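23 Feb 2024

Hand-held gripper, pad comparison, bedding task. Carrying on from the August notes, where the smooth Histetti pads kept letting go of thin cotton. Now on the ribbed blue ones from Lilen. Same fingers, same pins, wide lens left where it was.

Protocol for the day: one pinch near a fold, lift, hold, put down. 36 pinches on blankets, 20 on straps and cords, then the rest on whatever is on the bed. Session total was 73. Log goes in the Majumder sheet, pad column set to "L".

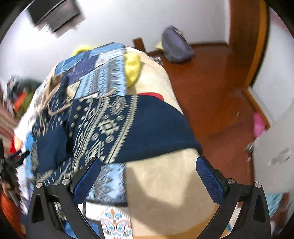 *Lilen pads over the layered blankets, beige fleece to the right.*

Fleece is easy with either pad. The fingers close on a ridge and it comes up. The flat parts of the navy blanket are harder, and I had to push down a bit before closing or the pads slid over the weave. Need to write down how hard I push, since the arm won't do that by itself. Zarero controller has a contact threshold setting, currently at 110 (raw units). Leave it there until we have numbers.

Cords: approach across, not along. Along the cord it rolls out between the pads. 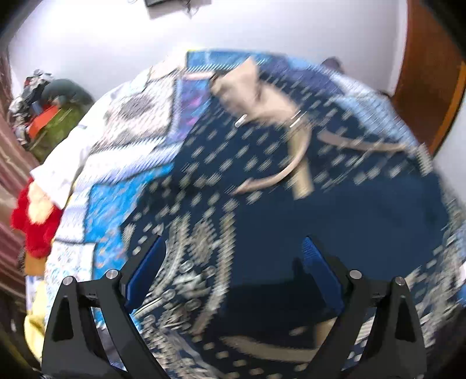 Straps behaved better than cords. A flat strap wants the fingers turned so the pads meet its faces, and that means more wrist than I was using in August. Check that the arm can reach that angle at mattress height before copying these motions over.

Camera: too much blur on quick moves, worst toward the sides. Pattern on the dark fabric smears into streaks and tracking will not like that. Try a shorter exposure first, then slow down the approach.

To do:

- repeat the strap set with the old Histetti pads, same order
- look at the pad edges for wear
- ask Lilen if the pads come in a wider size
- export the log before changing anything on the Zarero side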